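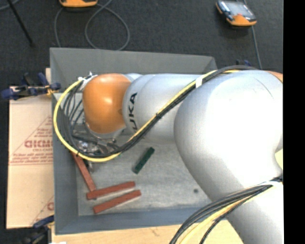

Trellcombe Gig Mailout Records

README, last revised 27 March 2022

A table of promotional emails sent on behalf of small-label jazz and folk musicians, matched by hand to whatever press or radio coverage followed. It was put together to test a claim I had heard from publicists for years: that a mailout gets you reviewed. I have my doubts, and you should read the rest of this file knowing that.

What you get

mailouts.csv has 780 rows, one per mailout. Columns are the release code, the send month, the list used, the number of recipients, the subject line and the sender type (artist, label or hired publicist).

coverage.csv has one row per review, interview, playlist entry or radio spin that we could find and check. Each row carries the release code and a link_strength value, explained below.

lists.csv describes the 16 mailing lists. Names and addresses are stripped out. Please don't ask for them.

Where it came from

Most of the mailouts are from the archive of Kellness, a one-person publicity office that closed its books in June and let us have the sent folder. The remainder came from Fiteson, a label that still does its own promotion. Rasa Šimkus cleaned the subject lines and merged the duplicates. Ksawery Chmielewska did the coverage searches, including the community radio logs, some of which were photographed pages of handwriting.

Neither source is a fair sample of anything. Kellness threw out folders for clients who left on bad terms, so the unhappy campaigns are under-represented. Fiteson only promotes artists it has already decided to spend money on.

link_strength

0 – coverage exists, with no sign the writer ever saw the email
1 – writer was on the list used
2 – coverage repeats wording from the mailout
3 – writer confirmed to us that the email prompted the piece

Treat 2 with care. A reviewer who copies a sentence from a press release may have found it on the artist's website, in the liner notes or in someone else's review. We left these in their own category and did not fold them into 3, despite some lobbying. Only 30 rows are rated 3.

Open rates

There is an open_rate column and I'd rather you didn't use it. Many mail programs load the tracking pixel whether or not anybody reads the message, and others block it altogether. I argued for dropping the column. Rasa wanted it kept so that people could see how little it lines up with coverage, and she won.

Known problems

Lists with fewer than 200 recipients were often sent by hand from a personal account, and replies to those are missing.

The genre field is whatever the sender typed. "Modern jazz", "contemporary jazz" and "jazz/other" probably overlap a good deal. We did not harmonise them.

Kozłowski, the older of the two radio log formats, records the artist but not the track, so a spin may belong to a previous album. These rows have track_known set to FALSE.

Accented characters were mangled in some early exports. Most are repaired. If you find one that isn't, open an issue with the release code.

Things people will want to do with it

Please don't rank publicists. There is one in here.

Comparing subject lines is fine in principle, but the well-known artists also had the better-written ones, and there is no column for fame. If your model says a question mark in the subject line doubles your reviews, check who was using the question marks.

It is reasonable to use the data for studying send timing, list overlap and how promotional wording travels into print.

Licence

Free for non-commercial use with credit to the Trellcombe project. The subject lines remain the work of whoever wrote them. Corrections go through the issue tracker, and a correction with a scan or a working web address attached will be dealt with first.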